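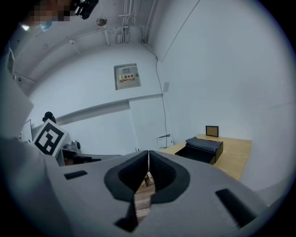 According to Halima Shemweta, the left gripper had dropped off the tracking screen three times before I even got my coat off, and could I please fix it before the visitors got to the demo room.

Open day log, Wullura demo room
Nov 27, 2022, by Kanini Temba

So, first thing I tried was the lazy thing: restart both hand units. Left came back for 90 seconds, then gone again. Swapped the batteries between left and right, same story, so it's not the battery (I was so sure it was the battery!). Brian Kioko read me the error off the laptop and it was code 227, marker lost, which we last had in July when the lights got changed.

Wiped the marker faces, no change. Moved the room light down a notch and the dropouts went from constant to now and then. Getting warmer. Then I looked at the settings and somebody had loaded the Berent profile, with the marker size set to 18 mm. Ours are 22. Put it back, saved it, walked the room twice with both grippers held out in front of me and it stayed locked the whole way.

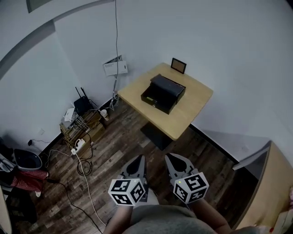 Both grippers up, facing the box on the table.

First group came in right after and a kid got the hang of it faster than I did. Leaving this open till I know how that profile got loaded.

Filed under: Demos & Open Days / Tracking

Comments

Godfrey Lukumay: Might be me, I loaded Berent for a test and forgot. Sorry!!

Anjana Howlader: Can we lock the profile before the next visit?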